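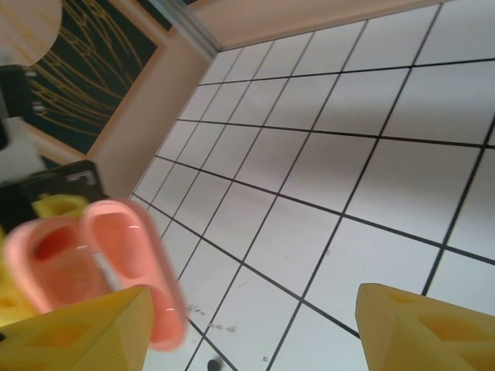
White floor tiles with dark grout, and a few of the scuff marks that got me shopping in the first place.

Kanstead Utitz steam mop - reviewed by Els Van Acker, 23 Jun 2018

I have wanted a decent steam mop for years and kept talking myself out of it. My sister had one that dribbled brown water everywhere and put me right off. Well, I've now lived with the Utitz since October and I love the thing! I mop more than I used to, which my mother would find very hard to believe.

Some background first. We have pale tiles right through the kitchen and hall, two dogs, and a back door that opens straight onto a muddy path. With a string mop and bucket I was really just moving the dirt about, and most of it ended up in the grout.

The Utitz heats up in 62 seconds by my kitchen timer, so you barely have time to move the chairs. There are two steam settings. I use the low one for the hall and the high one for the kitchen, especially round the cooker where the fat gets. The head is a flat triangle, it swivels beautifully and it goes right into corners (also under the radiator, a place I had more or less given up on). The cord is long enough to do both rooms without changing sockets, and it clips neatly up the back of the handle when you've finished.

Now the grout. I went over the worst lines slowly with the little brush attachment, on my knees, radio on, and they came up two shades lighter. I kept calling people in to look. It is slow work and your wrist will know about it, but I did the hall in one morning and the kitchen the next, and since then a quick pass with the ordinary pad has kept it nice.

Black marks from shoes are a bit more hit and miss. Most go if you hold the steam over them for a few seconds and then rub. The stubborn ones I do with a damp cloth and a dab of bicarb, same as before.

The pads are thick towelling and go in at sixty with the tea towels. You get two in the box, and I'd get a spare pair straight away if you have animals, as one pad does about one room before it's too grubby to carry on with. Mine came from Martens with free delivery. They have gone slightly grey but still grip properly.

Things I'm less keen on. The water tank is small, so I have to refill halfway through, and the cap is stiff when your hands are damp. It won't stand up by itself either - you have to lean it on something, and it has slid down my fridge more than once. And it's no good at all on crumbs or dog hair, so sweep or hoover first or you'll be pushing a little grey sausage of fluff along the skirting.

My neighbour Riet Brouwer has the Tumurley, which costs a fair bit more, and we swapped for a week. Hers has a bigger tank and feels more solid, but it's heavy, and I found it hard going on the stairs. She liked mine better for the bathroom and still borrows it.

We're on hard water and I've used the descaling sachets as the booklet says, with no drop in steam so far. I haven't tried it on wood and don't plan to.

Very happy with it, and I'd buy it again tomorrow. If anyone knows where to get the small brush heads on their own, please leave a comment, mine is going bald.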